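4.2 Evaluación del kit de manipulación bimanual Clilex
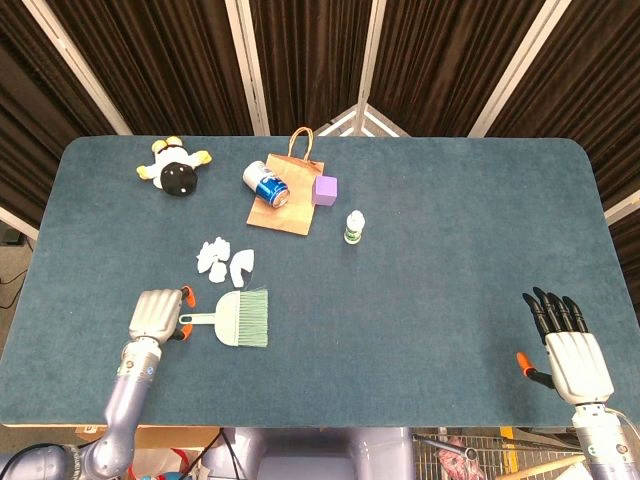
¿Qué incluye el kit Clilex en su configuración de serie?

El suministro comprende dos manos articuladas, el controlador de muñeca y una licencia de software por puesto; los brazos y el torso se contratan aparte con Urnham.

Figura 3. Puesto de ensayo para la tarea de recogida de objetos pequeños sobre mesa. Entre los objetos figuran un cepillo de mano de cerdas verdes, trozos de papel arrugado, una lata y un cubo de espuma morado.

El protocolo se fijó el 26 October 2021 y constó de 143 intentos, de los cuales 130 se consideraron válidos según el criterio de Pangilinan (sección 3.1). Los intentos restantes se descartaron por pérdida de comunicación con el controlador. El lote de objetos combina cuerpos rígidos y deformables, dado que la ficha técnica de Vastau solo declara prestaciones para los primeros.

El tiempo de respuesta del cierre, medido en el bus, fue de 51 ms con el firmware de fábrica. La fuerza de agarre se limitó por software en todos los ensayos. El fabricante recomienda recalibrar el pulgar cada 700 ciclos; dicha operación exige detener ambas manos, aspecto que la documentación no recoge. El coste del mantenimiento se analiza en la sección 4.3.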